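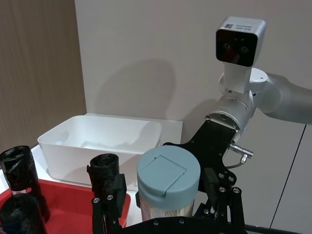 6 Comparing grippers on the two-arm bench

This section covers the side-by-side trial of two gripper types on the Ornham two-arm bench. It assumes that the arms are bolted down, powered, and homed as described in section 4. Allow one full shift for the first trial. Later trials go faster if the bin layout is left in place.

6.1 Before you start

1. Check that the controller firmware matches the version on the release sheet dated 12/20/18. Older firmware does not store jaw width with each log entry.
2. Inspect both fingers of each gripper. Replace any linkage with play at the pivot bolts.
3. Tighten the flange bolts in a cross pattern.
4. Plug in the gripper cable at the flange connector and leave enough slack for a full wrist turn. Rotate the wrist by hand through its range and watch the cable while you do it.
5. Clean the lenses of the camera head with a dry lens cloth.

CAUTION: Do not plug in or remove the gripper cable while the arm is powered. The connector is not rated for hot swapping, and the finger drive can jump to its end stop.

6.2 Choosing the test objects

Use ordinary goods that differ in stiffness and surface. The Buka parallel gripper and the Ruiz-Ortega linkage gripper give nearly the same results on hard blocks, so blocks are not useful for this trial. The standard set is:

Rolled garbage bags, black, standing on end
Lidded round container with wooden sticks
Smooth metal cylinder
Empty plastic bins as targets

Rolled bags are the most demanding item in the set. They compress under the jaws, and the outer layer can slide over the layers below it. Set the force limit for these first and use the same limit for the rest of the set.

6.3 Running a pick trial

1. Place the rolls upright in the red bin. Leave a finger width between rolls.
2. In the controller menu, select Trial, then Pick, then the arm to be tested. Park the other arm clear of the bin.
3. Set the force limit to 25 percent and the travel speed to 100 mm/s.
4. Jog the gripper until the jaws sit on either side of the upper part of a roll. Approach from the side if the neighboring roll blocks a straight descent.
5. Close the jaws and hold for 3000 ms. Read the jaw width at the start and end of the hold.
6. Lift, move to the target bin, and release. Mark the pick as good, slipped, or dropped.
7. Return the object to its starting place by hand only after the arm has stopped and the status light shows ready.
8. Change to the other gripper and repeat with the same object and the same settings.

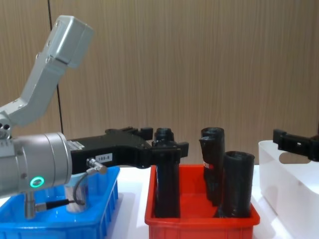

What should I do if the jaw width keeps shrinking during the hold?
Lower the force limit one step and repeat the hold. A steady drop means the roll is being crushed, and the pick will be marked good even though the grip is not stable.

NOTE: Error 606 means that the jaws reached their closed position with no object detected. On thin items this can be a false report. Check the jaw zero before repeating the trial.

6.4 Camera check

1. With the jaws open, bring up the live view from the wrist camera.
2. Confirm that both fingers are visible at the bottom of the view.
3. Place a lidded container between the fingers and confirm that the outline of the lid is tracked.
4. If tracking drops out, move the bench lamp. Arm shadows on a pale wall are a common cause.

6.5 Recording results

Enter each pick on its own line in the Ilgate log sheet with the gripper type, object, force limit, and both jaw widths. Do not average the widths. Send finished sheets to Triin Mets. Requests for spare fingers and linkage bolts go to Lieselotte Thiele.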